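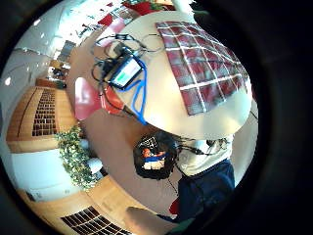 Moving to a one bedroom in Clavedby in March and trying to work out if my round table can come with me or if I should sell it. It's the cream white one, I keep a red and white plaid cloth on it. Seats four if everybody likes each other. New kitchen is basicaly a hallway with a stove. The living room has a radiator under the only window and the door opens inward, so there's one corner left, and round things don't go in corners. My sister says get a drop leaf. My mother says keep what you have. I eat at it, pay bills at it, do all my sewing at it. Budget for a replacement is $382 and I would really like not to spend it. Has anybody lived with a round table in a tiny place? Does it work or do you just walk around it swearing? Lease is 553 square feet if that helps, a lot of that is closet for some reason.

Lucrezia Carbone
Posted from Clavedby, 6 replies hidden

Agata Pace

Did this for years in Itmont, smaller place than yours. Keep it, at least for the first month. Selling and then rebuying is how you lose money.

What to do before you move. Cut a circle out of newspaper the size of the top, tape sheets together, and lay it on the floor of the new place when you get the keys. Then put a kitchen chair at it and pull the chair out like you're sitting down. You want about three feet from table edge to wall on any side where somebody sits. Two feet is ok on a side where you only squeeze past. Open the door all the way while the paper is down!! I forgot that part and had a dent in the door by Friday.

Corner thing is true, you lose the bit behind it. I put a floor lamp back there and a basket for fabric and it was fine. Two chairs out, other two folded in the closet. You have the closet.

Also check what the base is like. One leg in the middle, you can push it closer to the wall and still get your knees under. Four legs, somebody always gets a leg.

For the sewing, a drop leaf wobbles. Mine did anyway. Every time the machine got going the leaf bounced and the thread snapped. Sold it to a guy for less than the gas it took me to go get it.

Pantelis Stamatopoulos

sell it. round tables are for big rooms. get a rectangle and shove it under the window

Ilaria Rizzi

Under the window is where her radiator is, she said so. Don't put a wood top over a radiator, mine split.

I'm mostly with Agata. One thing to add, measure the stairs and the front door of the building, not just the apartment. A round top goes thru a narrow door fine on its edge IF the base comes off. Flip it over and look for bolts. If it's glued you need the full height of the base plus the top, and that's where people get stuck on the landing. Take a picture of the underside before you unscrew anything, and put the bolts in a sandwich bag taped to the base.

Blanket around the rim when you roll it. White edges show every scuff.

If it does have to go, list it before the end of the month, everybody is moving then and tables sit for weeks after.

Lucrezia Carbone

Thank you, checked and it's bolts, four of them, one kind of rusty. Going over with newspaper when I get the keys. Pantelis I did think about the window but no.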